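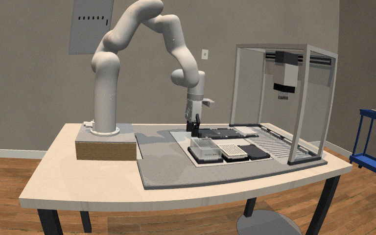

Chore automation

Chore automation is the use of machines to do routine physical work in homes, shops, and small workplaces. The term covers jobs such as folding laundry, loading a dishwasher, sorting parts, packing orders, and moving plates and tip boxes around a laboratory bench. It is usually kept apart from factory automation, where a machine repeats one motion on identical parts for years at a time.

Whether machines can do chores yet depends on the chore. Work that happens at a fixed station with known objects is largely within reach. Work that moves from room to room, or that involves soft, tangled, or unfamiliar things, is still done mostly by people.

Background

Single-purpose machines have done household work for a long time. A washing machine or a dishwasher handles the cleaning, but a person still loads it, unloads it, and puts everything away. Much of the research on chore automation deals with these leftover steps, which are easy for people and hard to build for.

Small shops have the same gap. A saw or a label printer does its part quickly, and someone carries material to it and away from it. The carrying can take longer than the cutting or printing.

Bench work

Laboratory benches are often used as a middle case between the factory and the home. The objects are standard in shape, the holders stay put, and the steps are written down in advance. A pipetting machine can fill a 96-well microplate without help, but the plates and tip boxes must be brought to it and taken away again. A robot arm with a two-finger gripper is a common way to cover that part of the job.

The Kunach bench task, named for the town where it was first written up, is a simulated test of this kind. An arm is fixed to a pedestal at one end of a table. Plate holders sit within its reach, and a multichannel pipetting head hangs from a rail inside an open enclosure on the other side. The arm has to pick up a piece of labware, carry it to the right spot, set it down level, and let go without nudging its neighbors.

A full run has 4 transfers and a time limit of 185 seconds. A plate set down crooked counts as a miss, even if it stays in the holder. Most misses come at the release, when one finger opens against the plate and drags it a little — a fault that a person would feel and correct.
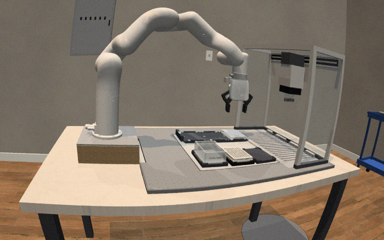

Household work

Homes are harder. Furniture moves, lighting changes, and the same mug may be upright in the morning and upside down in a sink by evening. A machine that has learned one kitchen often does poorly in the next.

Floor cleaning is the main success so far. Robot vacuums work in a flat space, do not need to pick anything up, and can miss a corner without much harm. Dish handling is less settled. Plates and bowls can be gripped if they are spaced apart, while stacked glasses and loose cutlery cause frequent drops.

Laundry is generally listed among the hardest chores. A towel laid flat can be folded by several existing systems. A mixed basket of shirts, socks, and fitted sheets remains slow work, and items turned inside out are commonly left for a person.

Shop-floor work

Shops and small warehouses fall between the bench and the home. The Cosex trial, run in a hardware supply shop in Kornton, put an arm on a fixed stand to restock bins of boxed fasteners. It handled more than 3000 boxes between January and June. Staff still opened the shipping cartons, cut the straps, and dealt with torn boxes. The shop kept the arm for evening restocking and dropped it from daytime work, when customers reached into the same bins.

Measuring progress

There is no single agreed measure. Some groups report the share of attempts that succeed, others the time per item, and others how often a person has to step in. The Kubíček scale, used mainly in teaching, combines these into 3 levels:

Assisted — a person starts and checks every step.
Attended — the machine runs alone, with a person nearby.
Unattended — the machine finishes the job and recovers from ordinary mistakes.

On this scale, robot vacuums are usually rated unattended, fixed bench transfers attended, and laundry folding assisted. Ratings apply to a given setup, and a change of gripper or table layout calls for a new one.

See also

Laboratory automation
Domestic robot
Pick and place
Robot simulation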